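Home | News | Products | Stores | Contact

Skotance brings back the plain brown paper bag

January, Wednesday 22nd – I've been packing things into bags for most of my working life, so I hope you'll forgive me for getting a little excited about this one. From March, every Skotance store will pack your shopping in brown kraft paper, and we've named the new bag the Flirkel (my daughter came up with it over breakfast and it stuck!).

We started with a small trial in 4 stores last fall. I spent a good part of it behind the counter in our Bergmann Street shop, filling bags with onions, bread rolls, light bulbs and one very awkward bunch of leeks. People had opinions. Some wanted handles, some wanted a wider base, and a lot of them just wanted a bag that would stay open while they put things in it.

So that's what we worked on. The Flirkel comes in one size for now, with no handles and no printing on it. You can carry it from underneath the old-fashioned way, or roll the top down and use it as a bowl on the table – I keep potatoes in mine, and it has been sitting by the stove since before Christmas.

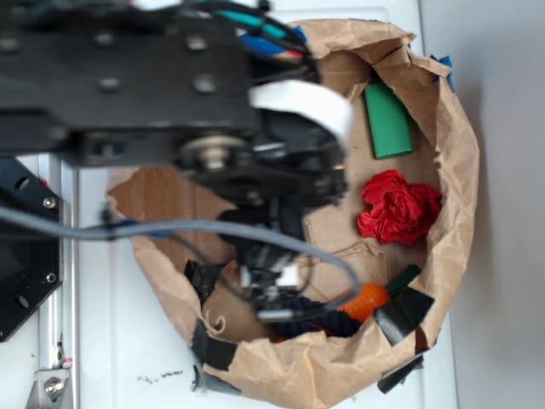 Paper wrinkles, and I like that about it. Once a bag has been squashed and opened up a few times it gets softer and it's easier to push into the shape you want. We tried a stiffer paper early on and I couldn't stand it. It crackled, it sprang shut, and the corners caught on my sleeves.

The bags will cost 22 cents each at the register, or you can bring your own as always. Packs for home will be sold through Jestari, our online shop, with 78 bags to a box. I know that's an odd number, but it's what fits in the carton we already had. During the trial we sent out 1,503 bags, and quite a few came back to us full of other people's leaves and apple peelings, which we were happy to compost.

If you run a store or a school kitchen and want to try some, write to us and I'll put a bundle in the mail.

– The founder, Skotance

Last updated: January
Press contact: Skotance press desk | © Skotance. All rights reserved. | Back to top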